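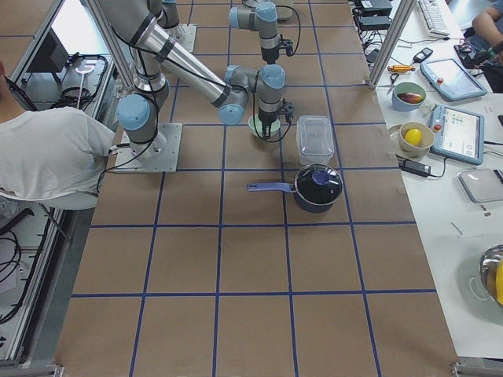
铺着棕色纸的长桌和一只浅绿色的小碗。

借碗的人和还碗的人
采访、撰文:Dzifa Frimpong

Elikem Ametepe先生请我坐下以后,第一件事是问我家里有几只碗。我想了一会儿,回答不出来。他说大部分人都回答不出来,可是如果家里要来三十个客人,每个人都会马上知道碗不够。

他在Senard镇开一家出借餐具的店,店名叫Amegashie,用的是他外祖母的姓。店在Jalari街的后半段,左边是修鞋的,右边是一家卖种子的商店。门口没有大的招牌,只有一块木板,上面写着营业时间:早上八点到下午四点。我到的时候是九点多,已经有一位女士在等着还盘子,她把盘子用毛巾一个一个包好,装在婴儿车里推过来。

“婴儿车是很好的运输工具,”Ametepe先生对我说,“比汽车好,汽车的后备箱会跳。”

这家店已经开了14年。在这以前,他在镇上的Brosden陶器厂做检验的工作,每天看碗的底,看有没有裂纹,看釉有没有流到脚上。工厂关门的时候,仓库里还有很多卖不出去的次品,厂里让工人自己拿。别人拿了几只就回家了,他借了一辆小货车,来回走了三趟。

“我的妻子那时候很生气。她问我,这些碗是给谁吃饭的?我说我不知道。这是真话,我那时候没有计划。”

计划是邻居给他的。邻居家里办丧事,来的亲戚比预想的多,晚上有人敲他的门,问能不能借二十只汤碗。第二天早上碗还回来了,洗得很干净,里面还放了一袋花生。过了两个星期,邻居的表姐也来借,这一次是为了婚礼。以后就慢慢有陌生的人来敲门。

现在店里一共有2635件餐具,都写在几本厚的账本里。我问他为什么不用电脑,他说女儿给他做过一个表格,他用了一个夏天,然后又回到账本了。账本的每一行有日期、名字、借的东西、还的东西,最后一栏叫“说明”。我得到他的同意,读了一些“说明”。有一行写着“少一只,狗”。有一行写着“多还了一只勺子,不是我们的,已放在窗台上等主人”。还有一行只写着“雨”。

我问“雨”是什么意思。他看了很久,也不记得了。

去年一年,他登记了1069次出借。最忙的月份是八月,因为很多在外地工作的人在八月回来,婚礼和孩子的命名仪式都放在这个时候。最安静的是一月。他利用一月来修补架子,也检查每一件餐具,方法跟在工厂里一样:用指节轻轻敲一下,听声音。

“好的碗声音是长的,有裂纹的碗声音是短的,好像一个人说话说到一半停下来。”他拿了两只外表一样的汤碗敲给我听。第一只我听出来是好的。第二只我也觉得是好的。他摇摇头,把第二只放到桌子下面的箱子里。

箱子里的碗不扔。有一位中学的美术老师每个学期来取一次,给学生画静物用。剩下的,他敲碎了铺在院子的小路上。下雨以后这条小路不滑,他对这一点很满意,带我去走了两遍。

关于价格,我必须多写几句,因为读者一定会问。普通的碗和盘子按天收钱,价钱很低,借十只的费用大概够买一个面包。丧事不收钱。这个规定从第一个晚上就有了,没有写在木板上。我问他,如果有人说谎呢,说家里有丧事,其实是办生日。

“有过一次,”他说,“那个人还碗的时候,碗边上有奶油。我没有说什么,在账本里写了‘奶油’。”

打破了怎么办?他的规定是:打破一件,可以赔钱,也可以拿一件家里的来换,大小差不多就可以。大部分人选择换。因此架子上的东西越来越不一样。最下面两层还是Brosden的白色汤碗,很厚,很重,一看就是工厂的产品。往上就乱了,有蓝边的,有印着小鱼的,有一只杯子上写着一个已经没有了的足球队的名字。有一些客人要求一整套相同的餐具,他就用白碗给他们配。但是他告诉我,年轻的客人这几年更喜欢不一样的,他们自己到架子前面来挑,挑得很慢,有时候要一个小时。

“我给他们一把椅子,”他说,“有一个姑娘为婚礼挑盘子,挑到她祖母以前赔给我的那一只。她不知道是祖母的。我查了账本给她看。那只盘子我没有收回来,她留下了,拿了别的来换。”

我们谈话中间被打断了三次。第一次是送还盘子的女士,她要等他数完才走,虽然他说不用等。第二次是一个男孩,来问有没有特别大的锅,他的母亲要煮玉米。店里没有锅,Ametepe先生从来不借锅,他认为锅还回来的时候总是黑的,洗锅的时间比赚的钱贵。他给男孩写了一个地址,让他去教堂的厨房问。第三次是隔壁修鞋的先生,他来喝茶,坐下听了一会儿,纠正了一个年份,又走了。

关于洗碗,他有很多意见。客人还来的时候应该是洗过的,但是他每一件都再洗一次。他不用很热的水,也不把碗叠在一起晾。旧的碗底没有上釉,叠着晾会在下面那只里留下一个灰色的圈,很难擦掉。他建议每个人在家里也这样做:先倒扣在布上,等到底也干了,再放进柜子。如果已经有了灰色的圈,用湿布蘸一点小苏打慢慢地擦,不要用钢丝球。

我问他以后的打算。他今年膝盖不太好,搬箱子要分成两次搬。女儿住在别的城市,她愿意管账,不愿意管碗。有一个饭店的老板来谈过,想把白色的汤碗全部买走,出的价钱不低。

“他只要白的。那剩下的怎么办?带小鱼的谁要?”他停了一下,又说,“我告诉他,要买就全部买,连账本一起。他说他要想一想。他已经想了一年了。”

快到中午的时候,他要关门半个小时去吃饭。他平时就在店里吃,用的是一只有缺口的碗,缺口朝外,不碰嘴唇。他说这只碗不在账本里,它是从外祖母的厨房来的,所以不算店里的东西。

我走以前也借了六只盘子,准备给我姐姐的生日用。他在账本上写下我的名字,问我怎么运。我说我坐公共汽车。他从后面的房间拿出一叠旧报纸,在每两只盘子中间垫了两张,用绳子绑成十字,叫我在车上把它放在膝盖上,不要放在地上。

Amegashie餐具出借店,Senard镇Jalari街。每天上午八点至下午四点营业,中午休息半小时。超过五十件请提前一个星期说。不出借锅。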